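件名:Odatierの同期が「エラー107」で止まる(Holmgrenの箱、再起動しても変わらず)
状態:対応中のまま(原因はほぼわかりました、下のほうに書いてます)
起票:2024年1月19日

長いです、先に謝っておきます。途中から自分用のメモも兼ねてしまって、サポートの方には余計なことまで書いてあると思うので、急ぎの場合は「追記 その4」あたりから読んでもらえれば足ります。

■ 困っていること

家のファイル置き場にHolmgrenの据え置き型ストレージ(ドライブが2本入るやつ)を使っていて、そこにOdatierを入れて、MacとWindowsのノートの両方から同じフォルダを同期しています。写真とか、確定申告の控えとか、スキャンした説明書とか、レシピの切り抜きとか、まあ家の中のものが全部入っている感じです。

これが年明けの更新のあとから最後まで終わらなくなりました。途中まではすいすい進むんですよ。進捗の棒も気持ちよく伸びて、よしよし今日は終わるな、と思ってお茶を入れて戻ってくると、

 一部の項目を同期できませんでした(107)
 残り:1909項目

で止まっている。再試行を押すとまた動き出して、また同じ1909で止まります。毎回きっちり同じ数字です。ここが気持ち悪いところで、回線が不安定とかなら毎回違う数になりそうなものですよね?

■ 環境

・ストレージ:Holmgren(本体のソフトは最新、と管理画面には出ている)
・同期ソフト:Odatier、年明けの更新を当てた状態
・ハブ:Skasnessの小さいやつ。棚の裏にあって、掃除のたびにコードが引っかかる
・ルーター:Jilowから借りている機種そのまま
・つないでいるもの:Mac、Windowsのノート。どちらも有線と無線の両方で試しました

■ 最初にやったこと(たぶん全員やるやつ)

再起動しました。Mac、ノート、Holmgren、ハブ、ルーター、の順に全部落として、逆順に上げて。ついでにOdatierからログアウトして入り直しもしました。パスワードを忘れていてそこで半日つぶれたのは、こちらの落ち度なので書かなくていいですね(書きましたけど)。

結果、変わらず。1909。

次にケーブルです。前に似たような症状で、ケーブルの爪が折れていて半分抜けていた、ということがあったので真っ先に疑いました。棚を手前に引っぱり出して、Skasnessのハブの差し口を全部さわって、念のため違う口に差し替えて、古いケーブルは新しいのに替えました。棚の裏からはずっと探していたUSBのふたが出てきました。うれしい!でも同期は変わらず。

空き容量も見ました。まだまだ余裕があります。ドライブの健康状態も管理画面では両方とも「良好」。長いほうの検査を一晩かけて、朝に見たらこれも良好でした。夜中にカリカリ言うので寝室の隣に置くのはやめたほうがいいです、という生活の知恵だけが増えました。

■ 追記 その1:どのファイルが残っているのか

サポートの一次返信で「残っている項目の一覧を書き出してください」と言われたので、やりました。これ、場所がわかりにくいです。設定の中かと思ったら設定にはなくて、メニューの「ヘルプ」の中の「状態」の中のいちばん下に、うすい灰色の字で「詳細を書き出す」とあります。次の更新でもう少し濃い字にしてもらえると助かります、老眼には厳しい。

書き出した一覧は文字がずらっと並ぶだけのもので、最初はお手上げだと思ったんですが、表計算に貼りつけてフォルダごとに並べ替えたら少し見えてきました。

・「説明書」フォルダ:かなり引っかかっている
・「レシピ」フォルダ:ほとんど全部
・「確定申告」フォルダ:無傷
・カメラから直接取り込んだ写真:無傷
・「あとで整理」フォルダ:引っかかったり引っかからなかったり

レシピが全滅で確定申告が無傷って、ソフトに好き嫌いがあるのかと思いましたよ。ファイルの大きさは関係なさそうです。レシピなんて切り抜きをスキャンしただけの軽いものばかりで、重たい動画のほうは何事もなく通っています。

拡張子も関係なし。PDFもJPEGも、ただのテキストも、通るものは通るし、だめなものはだめ。日付で並べても、古いのも新しいのも混ざっています。

■ 追記 その2:権限を疑って遠回りした話

ここは完全に遠回りでした。同じ轍を踏む人がいるかもしれないので残しておきます。

エラー107を検索すると、Odatierの掲示板に「フォルダの権限を直したら消えた」という書き込みが出てきます。そうか権限か!と飛びついて、Holmgrenの管理画面で共有フォルダの権限を上から全部付け直しました。下の階層まで適用、というチェックを入れて実行すると、これがまた長い。終わるまで他のことができないので、その間に台所の引き出しを片づけました。輪ゴムってどうしてあんなに増えるんでしょう。

で、終わって、再試行。

1909。

一つも減っていない。増えてもいない。ここまで来ると数字に愛着がわいてきます。

しかも権限を付け直したせいで、Windowsのノートから見えていた共有の一つが見えなくなりまして、それを直すのにまた時間を使いました。直し方は、ノート側に古いログイン情報が残っていたので、資格情報の管理画面から該当の行を消してつなぎ直す、だけです。だけなんですけど、そこにたどり着くまでが長かった。権限をいじる前に、いまの設定を控えておくことをおすすめします。私は控えていませんでした。

■ 追記 その3:「あとで整理」フォルダで実験

引っかかったり引っかからなかったりするフォルダがいちばん手がかりになりそうなので、「あとで整理」の中身で実験することにしました。ダウンロードした画像やら、もらったPDFやら、何年も「あとで」のまま放ってある、我が家でいちばん見せたくないフォルダです。

やり方は単純で、新しく「test」という空のフォルダを作って、そこに少しずつファイルをコピーして、通るかどうかを見ます。引っかかったら半分に分けて、また見る。学生のころに切れた電球を探したときと同じやり方です(クリスマスの飾りの、一つ切れると全部消えるあれ)。
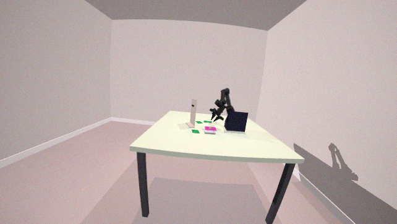
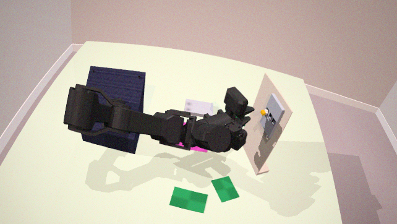
どちらもCGの画像で、テーブルと黒いロボットアーム。

半分、また半分とやっていくと、最後に一つだけ残りました。「ガス給湯器.pdf」。説明書のスキャンです。これ一つだけを置いても107が出る。やった、犯人がいた、と思って、中身が壊れているのかと開いてみたら普通に開くんですよ。給湯器の凍結予防のページまできれいに読めます。ちょうど寒い時期なので、そのままちょっと読みふけりました。水抜き栓の場所、知らなかったです。

それで、なんとなく名前を「kyutoki.pdf」に変えてみたんです。

通りました。

え、と声が出ました。中身は一文字も変えていないのに、名前を変えただけで通る。じゃあ日本語の名前がだめなのかというと、「確定申告」は無傷なわけで、日本語だから全部だめということでもない。「玄米.txt」という空のファイルを作ってみたら、これは通る。「みそしる.txt」も通る。ところがMacに昔からあった「だし.txt」は止まる。「パン.txt」も止まる。

ここでやっと、あ、点々か、と気づきました。濁点と半濁点です。

■ 追記 その4:原因(たぶんこれです)

サポートの方はとっくにご存じの話だと思いますが、あとから検索で来る人のために書きます。

ひらがなやカタカナの「が」「ぱ」みたいな字は、コンピューターの中での持ち方が二通りあるんだそうです。「が」という一つの文字として持つやり方と、「か」と「゛」を別々に持っておいて、見せるときに重ねるやり方。画面に出ると見分けがつきません。見た目は同じ「が」なのに、ソフトからすると別の名前に見えてしまうことがある、と。

Mac側には後者の持ち方で作られた古いファイル名がけっこう残っていて、Windowsのノートで作ったものは前者。いままではOdatierがそのへんをうまく吸収してくれていたのが、年明けの更新で扱いが変わったように見えます(ここは私の推測です。違っていたら教えてください)。

そう思って一覧を見直すと、つじつまが合うんです。

・「レシピ」:フォルダの名前自体に「ピ」が入っている。そりゃ全滅します
・「説明書」:フォルダ名は漢字だけ。中の「ガス」「ドライヤー」「オーブン」が引っかかる
・「確定申告」:漢字と数字だけで名前をつけていた。無傷
・カメラの写真:名前が英数字。無傷
・「あとで整理」:フォルダはノートのほうで作ったもの。中身はもらった先によってばらばら

「あとで整理」の「で」に濁点があるのにフォルダごと止まらないのはなぜだ、とここでもう一晩悩んだんですが、上に書いたとおりWindowsで作ったフォルダだったからでした。同じ「で」でも生まれが違う。ややこしい!

ちなみに、Mac上で名前を打ち直しても直らないことがありました。見た目が同じなので「変更なし」と思われてしまうようで、いったん別の名前にして、それから戻すと直ります。全部がそうなるわけでもなくて、直るのと直らないのがあり、ここはまだ条件がつかめていません。

■ 追記 その5:いまやっている対処

手で1909項目も直すのは無理なので、名前をまとめて変換する小さな道具を使うことにしました。ターミナルで動かす昔からあるやつです。黒い画面は苦手なんですが、背に腹はかえられません。

手順はこうしました。

1. Odatierを止める。Macもノートも両方とも。片方だけ止めて作業したら、もう片方が「名前が変わった、新しいファイルだ」と思って二重に作りはじめて、ひどいことになりました

2. 大事なフォルダを外付けのドライブに丸ごとコピーする。権限のときに懲りたので、今度はちゃんとやりました

3. まず「test」フォルダだけで変換を試す。いきなり実行しないで、何がどう変わるかの一覧だけ出すモードがあるので、それを先に

4. 一覧を見て、おかしなところがなければ本番

5. Mac側のOdatierだけ先に動かして、最後まで終わるのを待つ。終わってからノート

「test」では無事に通りました。ガス給湯器もだしもパンも、濁点つきの元の名前のままで通った!さっきまであんなに頑固だったのに。

「レシピ」フォルダも今朝やりました。こちらは最初につまずいて、同じ名前のフォルダが二つ並んで見えるという不思議な状態になりました。「レシピ」と「レシピ」。目では区別できません。片方は空で、もう片方に中身が入っていたので、空のほうを消して解決です。消す前に中を何度も確認しました。手に汗をかきました。

「説明書」はこれからです。お風呂のあとにやるつもりでしたが、眠いときにやる作業ではない気がするので明日にします。

■ サポートの方に聞きたいこと

・107というエラーは、名前の問題のときにだけ出るんでしょうか。掲示板の「権限を直したら消えた」という話は別の原因なのか、権限の付け直しのついでに名前も直ったのか、どっちなんだろうと気になっています

・変換したあと、また新しく後者の持ち方の名前が混ざることはありますか。家族がMacで作ったファイルをどんどん入れてくるので、毎月変換するのはちょっとつらいです。Odatier側で自動でそろえる設定があるなら、場所を教えてください(うすい灰色の字のところは一応全部見ました)

・エラーの画面に、せめてファイル名を一つでも出してもらえませんか。「一部の項目」だけだと、どこから手をつけていいかわからなくて、棚を動かすところから始めてしまいます

・Holmgrenの側で、共有フォルダごとに文字の扱いを選ぶ項目があるのを見つけました。いまは「自動」になっています。これは触らないほうがいいですか? 触りたくてうずうずしています

■ 追記 その6:返信をもらって

早い返信ありがとうございました。ログ一式は教わったとおりに固めて、送付用のページから送りました。一度目はファイルが大きすぎるとはじかれたので、2つに分けてあります。後半のほうに、二重に作られたときの記録が入っているはずです。

「自動」は触らないでおくように、とのこと、了解です。さわってません。画面は開きましたけど、閉じました。

ハブとルーターは無関係でよさそうということで、Jilowに出していた問い合わせのほうは取り下げました。あちらの窓口の方にも電話で丁寧に付き合っていただいて、ランプの色を順番に読み上げたりしたので、濁点でした、と伝えるのは少し気まずかったです。笑ってくれたのでよかった。Skasnessのハブにも疑って悪かったなと思って、ほこりを拭いておきました。

残っているのは「説明書」と、「あとで整理」の中のもらいもののPDFです。「説明書」は、もう手元にない家電のぶんがかなり混ざっているので、変換の前に捨てるものを捨てようかと思っています。前の前の炊飯器の説明書とか、もういいですよね。でも消すと同期の履歴がまたややこしくなりますか? 先に変換してから消すほうが安全なら、そうします。そこだけ返事を待ってから始めますので、この件はまだ閉じないでおいてください。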